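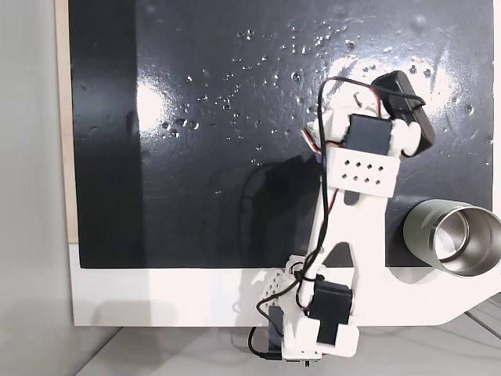 FOR IMMEDIATE RELEASE

Jondirden opens walk-up Covid-19 testing at the old Petersen feed store, between Varidthorpe and Mirkthorpe

VARIDTHORPE, 14 Dec 2020 – Hi, everybody. I'm Štefánia Holub, I run the Jondirden clinic on Varidthorpe's Main Street, and I was told a press release should be written as if somebody else wrote it. I tried that and it sounded like a bank. So you're getting it from me.

The news is that starting this week we have a second place to get a Covid test. It's in the old Petersen feed store on the county road, right where Varidthorpe stops and Mirkthorpe starts. You can walk up, bike up or drive up. You don't need an appointment, you don't need a doctor's note, and you can live on either side of the line.

That last part matters more than it might to somebody from out of town! The county line runs down the middle of the road out there, and up to now folks in Mirkthorpe have been sent to their own county seat for a test, a 25-mile drive each way. Meanwhile plenty of them work in Varidthorpe, buy their groceries in Varidthorpe and have grandkids in school in Varidthorpe. We've had people call the front desk and ask, very politely, whether they'd be turned away if they gave a Mirkthorpe address. We never turned anyone away, but I can see how they got the idea, with all the forms saying "county residents" across the top. The new forms don't say it.

Now for the practical stuff, and please print this part even if you cut the rest.

Testing is from 8 in the morning until noon, every day except Christmas Day and New Year's Day. Come in by the gravel entrance on the north side. The south entrance is for people leaving, and it's narrow, so if you come in that way you'll be nose to nose with a pickup. Wear a mask that covers your nose. Bring your insurance card if you have one. If you don't have one, come anyway, there's no charge to you. Bring a phone number where we can reach you in the daytime, and if your voicemail is full, please empty it (you know who you are).

The swab is the short kind, just inside the nostril. It feels odd for a few seconds. Kids can be tested too, as long as a parent or guardian is with them to sign.

Results have been coming back from the lab in 2 days. Before Thanksgiving it was quicker, and it may get slower again as we get close to the holidays, so I'm not going to promise anything. If you're positive, one of our nurses will call you and stay on the phone as long as you want. If you're negative you'll get a text. Either way, if you feel sick, stay home while you wait. And if you're having trouble breathing, don't come stand in our line, call 911.

Some background for the reporters. At the Main Street clinic last week we did 153 tests, and the week before that was nearly as busy. Our waiting room was never meant for this. We've been swabbing people in their cars in the back lot, which we share with the bakery and the tire shop, and both have been awfully patient about it. One morning the line went out of the lot, past the post office and around the corner, and the mail truck couldn't get out. So we went looking for somewhere with a bigger lot.

Gus Dunleavy owns the feed store building now. It's been empty for a good while, apart from some shelving, and when I called him he asked how soon we wanted the key. He's letting us have it through the end of March for the cost of the heat and lights. I asked him for something to put in the release and he gave me this: "It's a big building with a big door at each end. You can get the air moving in there, and that's what she said she wanted. I'd like it if people didn't park on the grass."

So, please don't park on the grass.

Sayaka Hoshino is the nurse in charge out there. A lot of you know her from flu shots. She'll have two people swabbing at a time and one at the table doing paperwork, and on the busiest mornings I'll come out and do paperwork myself (my handwriting is fine, whatever she tells you). Sayaka asked me to pass along a message as well: "Please don't eat or drink right before your turn, and please tell us if you get lightheaded with this sort of thing. We have chairs. We'd much rather know ahead of time."

Osamu Fukuda, who teaches Spanish at the high school, translated all our signs and the sheet you take home. We'll have a Spanish speaker on site most mornings, and a phone interpreter for other languages whenever we're open.

We've also heard from people who'd like a test but have no way to get out there. Kaede Hosoda at our front desk is keeping a list, and Sayaka will do home visits in the afternoon for anyone who can't leave the house. We can manage about 19 of those a week. Call the clinic before 10 a.m. if you can, and tell Kaede if there's a dog.

A few people have asked me about the vaccine, and I'm as excited as you are! I've been glued to the news like everybody else. But we don't have any doses at Jondirden and I don't have a date for when we might. Hospital staff and nursing homes come first, as they should. We aren't keeping a waiting list for it right now, so please don't call to be put on one. When I know something I'll send out another of these, and we'll put a sign in the clinic window too.

One more thing. A test tells you about the day you took it. I know a lot of families are hoping to get everybody swabbed and then sit down to Christmas dinner together, and I understand it, my own mother is 20 minutes away and I've been waving at her through the storm door since spring. Please keep the gathering to your own household this year anyway. Sayaka and I are both doing the same.

Reporters who'd like to see the site are welcome after noon, once the line is done. We ask that you don't photograph people waiting or their license plates. Call the Main Street clinic and ask for me or for Kaede, who knows where I am more often than I do.

– Štefánia Holub, Jondirden, Varidthorpe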